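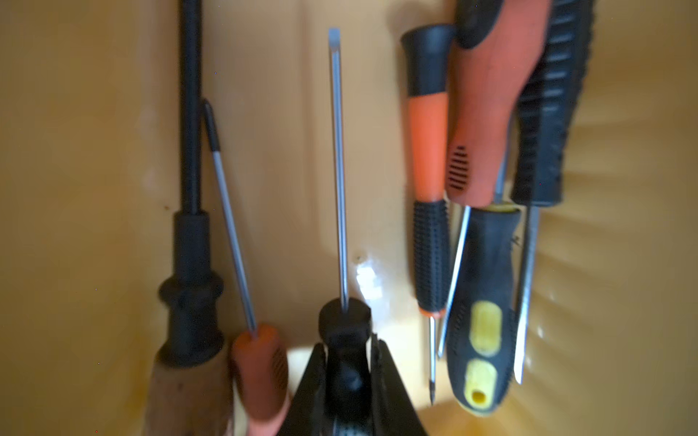 **Ticket 1555 - screwdrivers won't stay sorted in the yellow container**
**Status:** open, waiting on parts
**Product:** Kivness divider insert

Hello, and thank you for picking this up so quickly on a Sunday! I'll try to keep it short, though I'm not known for that. We keep our screwdrivers upright in a tan-yellow plastic container, and they lean on each other however we put them in. Some go in handle up and some go in tip up, and then you're fishing around for a Phillips and coming out with a flat blade. I ordered the Kivness insert from Jirus hoping it would give each one its own spot. The long wooden-handled one is my favorite and I'd love for it to stop sliding sideways.

**What I've tried so far**

- Pushed the insert all the way down. It rocks, and one corner rides up on the curve of the wall.
- Turned it around and tried again. Same corner.
- Put the fat handles at the bottom and the small ones on top of the gaps. The small ones drop right through.
- Took everything out, wiped the inside, and started over at 4 p.m. with a cup of tea. No change, but it was a nice cup of tea.

**Reply from Bravari support**

Thanks for the careful notes! The insert comes in 2 sizes, and it sounds as though you have the one made for straight-sided bins. Before we send the other, could you lay the screwdrivers out flat, all pointing the same way, and tell us whether the handles vary much in thickness?
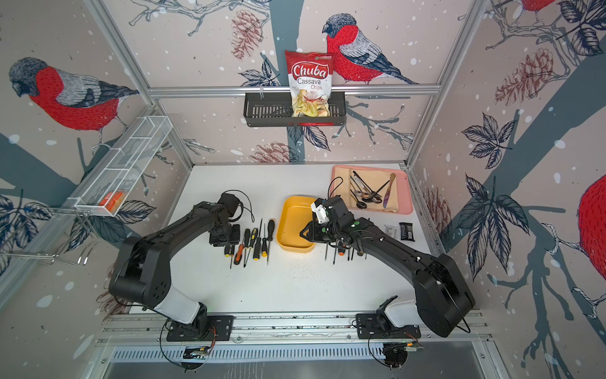

They do vary, quite a lot. There are black, yellow and orange handles in the long row, and the brown one is over in the smaller group with another orange. I must say they're far easier to tell apart lying down, and I was half tempted to leave them that way for good, but the yellow tray and the pink one with the spoons and the butter knife need their share of the table too.

So yes, please do send the curved insert. I measured the longest screwdriver at 300 mm, in case that matters for the height. If it comes with the 16 little rubber rings as well, I'd be glad of them for the skinny shafts.

**Bravari support:** Curved insert and rings added to the order. Leaving the ticket open until you've tried the fit.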